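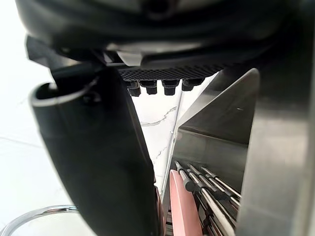
Brushed steel, with the top edge rising to the right.

Steltine steel holder, the one with the angled top. Had it since February, so long enough to have an opinion. Short version: good, buy it, wear gloves when you unpack it.

Finish first. Brushed, even, no polish marks. Grays out nicely in flat light and goes bright along the thin vertical edge. Does it show fingerprints? Yes, of course. Less than my old chrome one though. A damp cloth does it, go with the grain. I tried a scouring pad once on the back – don't.

The slope is the reason I paid extra. You can see what's at the back without pulling everything out from the front. I keep catalogs and loose folders in mine. The inner wall gets dark lower down, so small stuff disappears in there. Pens are a no. Lost a tape measure for a week.

Edges. Mine were sharp on the inside corner, not terrible but I caught a knuckle on the first day. Hannelore Hamann has the same holder from the same shop (Flakutura, the Drotlow branch) and hers was fine, so maybe luck. Two minutes with a fine file and it was ok.

Weight is good. Doesn't tip when its half empty, which the cheap Ghasemi one did constantly. It does slide on a smooth floor if you bump it. On carpet it stays where you put it, but leaves a dent.

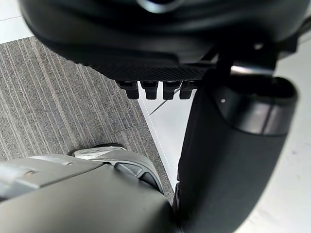 Carpet on one side, white floor on the other.

Tried it on both and ended up on the carpet. If yours is going on hard flooring get rubber feet, the ones in the box are thin and 3 of mine came unstuck in the first month. Glued them back, came off agian. Replacement ones cost next to nothing.

Lerato Moodley asked me if it rattles. No. Bit of a ring if you drop something heavy in.

Price is steep for what it is, but I've already replaced the Ghasemi twice so whatever.

Good: finish, slope, weight.
Bad: feet, that inside corner, dark at the bottom.

Four stars. Would be five with decent feet. Will update if the finish goes.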